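教机器人干活，我还是站“上手”这一派

先说立场，免得大家看到一半猜我到底帮谁：教机器人做事，我支持拿在手里教。遥控那一套我也玩过，玩得还挺久，后面会说它的好处，但要我选，我选手持夹爪。
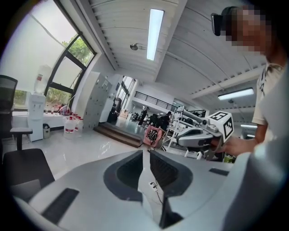

手持夹爪，顶上的白色方块印着黑色标记图案，前面伸出一个小圆镜头。

上个月我发过一条短短的吐槽，说遥控机械臂叠毛巾叠得我想哭，结果评论区吵起来了。有位朋友写了老长一段，大意是“遥控采的数据才干净，手持的都是野路子”。我当时回了一句“改天细聊”，拖到现在，好吧，今天就细聊。

我第一次学遥控是在Drikwood，一家做仓储分拣的小公司，带我的人叫Jocelyn Cabrera。她坐在那儿，两只手推着主动臂，对面的从动臂就跟着走，拿杯子、放杯子，顺得跟喝水一样。我看着觉得这有什么难的，坐上去就傻了。杯子在我眼前，可我感觉不到它！夹紧了没有，碰到桌沿没有，全靠眼睛猜。我头一个下午录了20条，能用的只有2条，剩下的不是把杯子推倒，就是夹爪悬在半空犹豫，像一个人站在冰箱门口忘了自己要拿什么。

后来练熟了，确实能做。可是熟了以后我发现一个更别扭的事：我学会的是“怎么开这台机器”，跟“怎么拿杯子”已经没多大关系了。我会先停一下，对准，再慢慢下去，再停一下。录下来的动作全带着这种停顿。模型多老实啊，你停它也停。我们那时候有个版本，每次抓东西之前都要愣一愣，大家还研究了半天是不是推理延迟，查来查去，是我的毛病被它学走了。

手持的就不一样。夹爪攥在自己手里，东西滑不滑、重不重，手腕立刻就知道，碰歪了顺手一拨就回来了，这个“顺手一拨”恰恰是我最想让机器人学的东西。遥控的时候你很难做出来，等你反应过来，杯子已经躺下了。

再说速度。同样是把调料瓶放回架子，我拿手持的做，一上午大约116条，中间还喝了两回茶。换成遥控，同样的时间连一半都够不着，而且做完肩膀是硬的，晚上炒菜都抬不动锅（家里人可以作证）。

还有一条，平时聊技术的人不太爱提：手持的能带着走。一台机械臂搬去别人家厨房，你试试看，光是找插座和腾桌子就能耗掉半天。夹爪往包里一塞就出门了。Hoani那个项目，我们就是一家一家跑厨房，灶台有高有低，抽屉有的顺有的卡，光线也是什么样的都有。让我坐在同一张桌子前录600条整整齐齐的，我宁可去十个厨房录乱一点的。

当然啦，反对的声音我也认真听了。Lenuța Bratu跟我争这个争了不止一次，她的理由我觉得是最站得住的：人手太灵活，你拿着夹爪能转出来的角度，机械臂的关节未必转得过去。你录得开心，到了真机上，一半的动作它够不着。这话我没法反驳，我自己就干过这种事，蹲在柜子前面反着手腕去掏最里面的一只碗，录完特别得意，回放到机械臂上，直接报了关节限位。从那以后我录之前会先想一想，那台臂站在哪儿，它的“肩膀”在哪儿。可说到底还是得靠人自觉，遥控就没有这个问题，机器做不到的动作你压根就录不进去。

定位也是个麻烦。手持的得知道夹爪每一刻在空间里的什么地方，一旦跟丢，这一条就废了。对着大白墙做事的时候最容易出岔子，反光的台面也讨厌。遥控的呢，关节角度读出来就是，清清爽爽。那位评论区的朋友说的“干净”，要是指这个，我举手投降。

所以有些活我也会老老实实去用遥控，比如两条臂要配合着拧东西的，比如力气大、人手拿着夹爪会抖的，还有那种最后调真机的阶段，补几十条遥控数据进去，效果常常立竿见影。我不赞成的是把遥控当成唯一正经的办法，一个团队还没想清楚要做什么活，就先花大钱置办一整套主从臂，然后找几个人轮班坐在那儿推。推的人累，看的人也累，录出来的东西一股子小心翼翼的味道。

说到轮班，我还想替采数据的人讲一句。很多团队把这活当成谁来都行的体力活，招人的时候只问能不能坐得住。可是会做饭的人拿夹爪放锅盖，跟不会做饭的人放锅盖，差别大得很，前者会留一点气，后者咣当一下就扣上去了。机器人学到的是哪一种，全看当时手里攥着夹爪的是谁。遥控台前面这种差别会被磨掉一大半，会做饭的和不会做饭的，推起主动臂来都像在考驾照。

我知道有人会说，等以后触觉反馈做好了，遥控就能追上来。行啊，真做好了我第一个去排队试，试完要是服气，我再写一篇认错。眼下我包里装的还是那把夹爪，下礼拜要去录一个老式厨房的推拉门，听说那门得先往上提一下才拉得动。这种门，我是真不想坐在遥控台后面开。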